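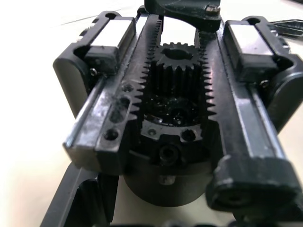
A day at the Illoscombe open house

Posted Mar 3, 2020

I almost didn't go. It was a two-hour drive, the weather was gross, and I'd convinced myself that an open house at a robot lab would be a slide show, a warm soda and somebody's business card. I was wrong about the slide show (there wasn't one) and right about the soda.

Illoscombe is the back half of an old office park. You come in through a door that says Deliveries, sign a sheet, get a sticker, and then you're standing in a hallway with 20 other people all pretending to read the fire map. I'd say half of us were from small shops looking at automation, a few were students, and one couple had brought a grandson who knew more than any of us.

Our guide was Tarek Bataineh, who runs what they call the teaching group. Their whole thing is getting a robot to do a job by showing it instead of writing code for it. They have two ways of going about that. You can grab the arm and walk it through the motions yourself, which they call hand guiding, or you can drive it from a second set of controls a few feet away. They call that setup Grilia. I asked what it stood for and Tarek said it was a bakery he used to like.

Hand guiding first

I got to try this one! You press a button, the arm goes sort of floaty, and you push it where you want it. It's heavier than it looks and lighter than you expect, if that makes any sense. I moved it from one spot to another, and then had to do the same thing seven times because one pass isn't enough for it to learn from. My fourth was terrible. Tarek told me to leave it in – they like to have a few clumsy ones so the robot has seen what a correction looks like.

The catch is that your own hands are in the way. If the job takes two arms you basically need to be an octopus, or have a very patient friend. So for anything two-handed they switch to Grilia.

The two-arm table

I could have stayed in this room all afternoon. Santino Lucero was driving, and he has the kind of calm you want in a dentist. He talked the whole time he was working, mostly about how slowly you have to move when you start out, and how new people always rush the part where both grippers come together. You can't feel anything through the controls, at least on this version, so it's all eyes. He said his first week he kept leaning sideways in his chair to see around the robot's wrist, as if that would help.

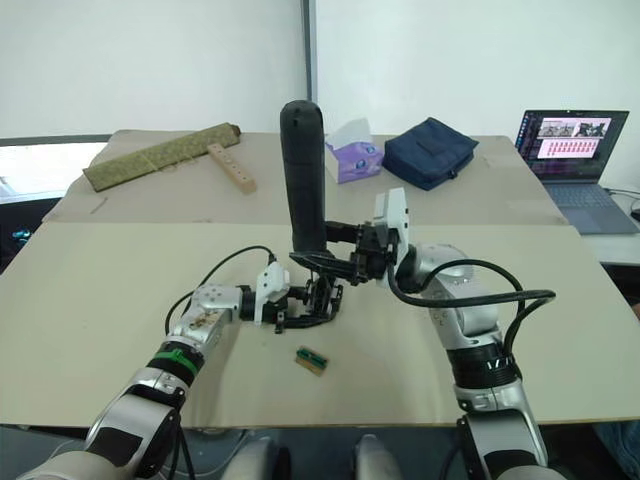

He let the grandson have a go after that, and the kid was annoyingly good at it. Santino figures it's the video games. When I took my turn I got one gripper where I wanted it and completely forgot I had another one. Every try gets saved, good or bad, and somebody goes through later and tags them. A simple job might need 700 tries before they're happy with it, which made me feel a little better about mine.

I asked whether the drivers get tired. Yes, very. They swap out often, and Santino said you can tell from the recordings who skipped lunch.

Gears and grease

The other stop I liked was a bench talk about how a gripper opens and closes. I'd never thought about it. There's one small gear in the middle with a toothed rack on each side of it, so when the gear turns, the racks go in opposite directions and the jaws move together. Very simple, and very greasy. I got a smear on my sleeve that is still there. A man from a packaging outfit called Sasteck asked a long question about wear and dust, and the short version of the answer was clean it more than you think you need to.

I was hoping to hear more about Azar, their software for turning all those tries into something the robot can do alone, but that part was pretty much one guy with a laptop and a line of people in front of him. I got two minutes. I understood one of them.

If you want to go

Next open house is in August. Get there early, as the hands-on slots were handed out at the door and there were only nine of them for the two-arm table. Wear a shirt you don't care about. Parking is free but the lot fills up, and the overflow is across a road with no crosswalk. Lunch was sandwiches and they ran out of everything except egg.

I've already asked my boss about bringing two of our people in the summer. She wants to know what it costs, and I forgot to ask, so I've emailed Tarek and I'll add it to this post when he writes back.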